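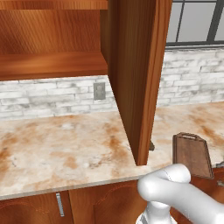 # Qui sommes-nous ? Le club Hilon, en quelques mots (bon, en pas mal de mots)

Bonjour et bienvenue ! Je m'appelle Haiyan Jiang, j'enseigne les maths et l'informatique au lycée Henriques, et j'anime le club Hilon, le club de robotique en simulation de l'établissement. On m'avait demandé trois lignes pour le site. J'en ai écrit un peu plus, vous commencez à me connaître.

Au club, on programme des bras robotisés dans une cuisine virtuelle. Une cuisine avec ses placards en bois, son mur de briques blanchies, son plan de travail façon marbre (les taches rousses font débat, moi je les adore) et un grand bras blanc qu'il faut convaincre d'aller là où on veut sans emboutir une porte de placard. Tout se passe à l'écran. Il n'y a pas de vis à resserrer ni de batterie à charger, et quand le bras traverse une étagère à pleine vitesse, on appuie sur une touche et on recommence. Les élèves de seconde trouvent ça hilarant pendant deux séances, ensuite ils veulent que ça marche.

## D'où vient le club

J'ai lancé Hilon avec quatre élèves, dans la petite salle informatique du rez-de-chaussée, celle où le radiateur siffle. On avait des ordinateurs fatigués et une envie assez vague de « faire du robot ». J'avais d'abord demandé un devis pour un vrai bras. Je l'ai lu, je l'ai refermé, et je me suis mise à chercher du côté des simulateurs !

La première année, on n'a pas fait grand-chose de présentable. On déplaçait un cube gris sur une table grise. Et puis Polldale, une petite association d'anciens élèves, nous a aidés à remplacer une partie des machines, et on a enfin pu charger des décors un peu riches sans que tout se fige. La cuisine est arrivée à ce moment-là, et on ne l'a plus quittée.

Pourquoi une cuisine ? Parce que tout le monde sait ce qu'on y fait. Je n'ai pas besoin d'expliquer à un élève de quinze ans ce qu'est un placard. En revanche, dès qu'il doit décrire à un bras articulé comment contourner une porte restée ouverte pour atteindre l'étagère, il découvre que son propre coude résout des problèmes de géométrie depuis des années sans rien lui dire. C'est mon moment préféré, et je l'attends chaque année avec une impatience un peu gênante.

## Ce qu'on fait pendant une séance

On se retrouve à 17 h, après les cours, en salle 176 (deuxième étage, au fond, la porte coince, poussez fort). On commence toujours par un petit tour des binômes : où vous en étiez, ce qui a cassé, ce que vous voulez essayer. Puis chacun file sur son poste.

Les débutants travaillent sur les positions : amener la pince au-dessus du plan de travail, la garder à bonne hauteur, remonter vers l'étagère sans toucher le bord. Ça paraît simple, et les premières tentatives sont souvent spectaculaires. On apprend à lire les angles articulation par articulation, on fait des croquis au tableau, on se lève et on mime avec le bras (si vous passez dans le couloir à ce moment-là, ne vous inquiétez pas).

Les plus avancés s'occupent des trajectoires complètes et des points de vue. Placer une caméra virtuelle, c'est un vrai sujet ! Si elle est mal mise, la porte du placard masque la moitié du mur, ou bien c'est le bras lui-même qui bouche tout. On passe donc du temps à déplacer les caméras, à comparer ce que chacune montre, et à décider laquelle servira au programme pour se repérer. Certains élèves y prennent tellement goût qu'ils ne font plus que ça pendant un trimestre, et ça me va très bien.

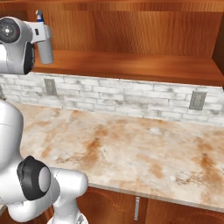 Il y a aussi le cahier. Chaque binôme en tient un, sur papier, et j'y tiens beaucoup. On y note les réglages, les essais ratés, les idées à reprendre plus tard. Le cahier de l'an dernier contient une page entière intitulée « POURQUOI IL TOURNE DANS CE SENS », avec la réponse trois semaines plus loin (un signe moins oublié, évidemment).

Le code est écrit en Python. Pas besoin d'en avoir fait avant, je le répète à chaque journée portes ouvertes et chaque fois quelqu'un me dit quand même « mais moi je ne sais pas coder ». Très bien, venez !

## Le défi Gromach

Une fois par an, en avril, on participe au défi Gromach, une rencontre entre lycées autour de la manipulation simulée. Chaque équipe reçoit le même décor et la même consigne, et dispose de la journée pour préparer son programme. Le jury regarde le résultat, mais aussi la façon dont les élèves expliquent leurs choix, et c'est là que les cahiers ressortent des sacs.

Notre premier Gromach a été rude. L'équipe avait réglé toutes ses trajectoires avec le placard fermé, et dans le décor du concours il était ouvert. On a bien ri dans le train du retour, enfin, surtout moi, les élèves ont mis jusqu'à la deuxième gare. Depuis, on s'entraîne avec la porte dans tous les états possibles : fermée, entrouverte, grande ouverte. L'équipe suivante a terminé à la quatrième place, et j'ai gardé le diplôme dans mon bureau alors qu'il devrait être affiché en salle 176. Je sais, je vais l'apporter.

Pour préparer le défi, les élèves lancent beaucoup d'essais automatiques. La saison dernière, ils en ont enregistré presque 450, avec des positions de départ différentes, puis ils ont tout relu pour comprendre à quels endroits le bras se mettait en difficulté. Ce travail-là est long et pas très glorieux, avec beaucoup de tableaux et de biscuits. J'étais très fière d'eux.

## Qui peut venir

Tous les élèves du lycée, de la seconde à la terminale, toutes filières. On a eu des passionnés de mécanique, une élève qui voulait faire de l'animation 3D et qui nous a appris la moitié de ce qu'on sait sur les lumières, un autre qui venait au départ pour attendre son bus. Il est resté deux ans.

Je prends huit nouveaux au maximum à chaque rentrée. Ce n'est pas une sélection sur les notes, je ne regarde pas les bulletins. C'est une question de postes, et aussi de temps : j'aime bien pouvoir m'asseoir à côté de chacun au moins une fois par séance. S'il y a trop de demandes, on ouvre une liste d'attente, et des places se libèrent souvent après les vacances d'automne.

L'adhésion est gratuite. Il faut une autorisation parentale pour rester après les cours, un cahier (grand format, petits carreaux si possible) et c'est tout. Les ordinateurs restent sur place, et ceux qui veulent continuer à la maison peuvent me demander la fiche d'installation. Prévoyez une machine pas trop ancienne, le rendu du bois et des reflets la fait vite souffler.

## Et la suite ?

On aimerait ajouter des objets à manipuler. Pour l'instant on travaille surtout les déplacements, avec une planche à découper dans un coin du décor que tout le monde rêve d'attraper. Un binôme s'est mis en tête de la ranger sur l'étagère d'ici la fin de l'année. La saisir par la poignée découpée, la redresser, la monter, la poser à plat… Je leur ai dit que c'était ambitieux, ils m'ont répondu que c'était le but.

Si vous avez envie de voir tout ça de plus près, passez en salle 176 un soir de club, vous n'avez pas besoin de prévenir. Pour les inscriptions ou les questions de parents, laissez-moi un mot à la vie scolaire, au nom du club Hilon, et je vous rappelle dans la semaine.

À bientôt !

Haiyan Jiang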